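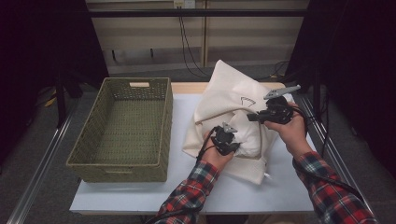
Basano Open-Weave Storage Basket, Olive, with Cotton Drawstring Bag

A rectangular shelf basket and a soft drawstring bag, sold together or separately. The basket suits pantry shelves, linen cupboards and the space under a bench. The bag keeps small things together inside it, or works by itself for laundry, shoes and bread.

Price: $28.00 for the set
Availability: In stock, ships from our Lynch warehouse

Product details

The Basano basket is olive green, with an open weave on the sides and base so air can move through whatever you keep in it. There is a handle slot at each short end. The slots are wide enough for an adult's fingers, and the top edge is rounded so it doesn't dig in when the basket is full. Baskets of the same size nest inside one another when empty.

The bag is unbleached cotton in a cream-white colour. It closes with a white drawstring. The fabric is soft and has no stiffening, so the bag slumps when empty and takes the shape of whatever goes in it. It folds down flat enough to lie on the bottom of the basket when you aren't using it.

The two are sized to work together. A filled bag sits inside the medium basket with the neck open, which makes it a removable liner for clothes pegs, wool, kids' blocks or anything else that would drop through the weave. Lift the bag out by the gathered neck and the basket stays on the shelf.

Specifications - medium basket

Length: 392 mm
Width: 244 mm
Material: polypropylene
Colour: Olive (also in Chalk and Slate)
Maximum load: 10 kg, evenly spread
Handles: two, one at each short end

Specifications - bag

Material: 100% cotton
Colour: Cream
Closure: single drawstring
Lining: none

Colour can vary slightly between batches. If you are adding to baskets you already own, order enough at one time to fill the shelf.

What fits

The medium basket fits lengthwise on most standard pantry shelves and sideways in a deep linen cupboard. It also fits the Meker three-tier trolley, one basket to a tier, with a little room at the sides. It does not fit the Meker slimline trolley. For that one, order the small.

It will not fit on the Binari wall rail. The Binari hooks are made for wire baskets and the handle slots are the wrong shape for them.

Care

Basket: wipe with a damp cloth and mild detergent. For dust in the weave, rinse under a tap or in the laundry tub and stand it on end to drain. Not suitable for the dishwasher. Keep away from heaters and stovetops. Long periods in direct sun will fade the olive colour, so choose Chalk for a balcony or a sunny windowsill.

Bag: machine wash cold with similar colours, drawstring loosely tied so it doesn't pull through. Line dry. Expect a small amount of shrinkage the first time. Warm iron if needed. Do not bleach.

If the drawstring does come out, clip a safety pin to one end and feed it back through the channel.

Common questions

Does the basket come with a lid?
No. The Basano lid is a separate item and comes in Slate only. It clips over the rim and leaves the handle slots clear.

Can I use it for fruit and vegetables?
Yes, for potatoes, onions, citrus and the like. Use the bag underneath loose onions to catch the skins.

Will it scratch a timber shelf?
The base is smooth, but grit caught under it can mark a finish. Wipe the shelf first, or put down a liner.

Can I buy the bag in other sizes?
A larger bag is due in May. It will be sold alone, and will be too big for the medium basket.

Delivery and returns

Sets are sent in a flat carton with the bag folded inside the basket. Orders of four or more baskets are nested to save on freight, with the bags packed together in the top one.

Unused items can be returned in their original packaging. We can't accept bags that have been washed. If a basket arrives cracked, send us a photo of the damage and keep the carton until we reply - we may need it for the courier's claim.

Page last updated 21 December 2025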